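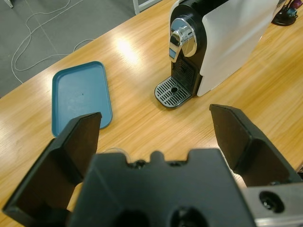 Most furniture finishes fail at the edges first. A film coat pulls away from a sharp corner as it dries, leaving a layer that can be half as thick as the one on the flat surface beside it. Moisture gets in there, the fibers swell, and the film lifts.

The workshop at Halholm has spent two years testing ways to slow this down. Gijs Dekker, who runs the finishing room, started with the shape of the edge. His crew cut 77 sample boards, eased the corners to different radii, and coated them with the same water-based varnish. The boards then sat in a damp cabinet for 11 weeks.

Boards with square corners showed lifting early in the test. A radius of about 2 millimeters was enough to hold an even coat through the full period. Larger radii added little.

Sanding grit mattered less than Dekker expected. End grain was a bigger problem, and a thinned first coat, left overnight, gave the best seal. Oil finishes were tested separately and will be reported in October.

The shop now eases every edge before the first coat goes on.

Related
Juvine: a small mill changes its drying schedule
Pandavari chairs and the return of the wedged joint
Jankauskaitė on repairing old shellac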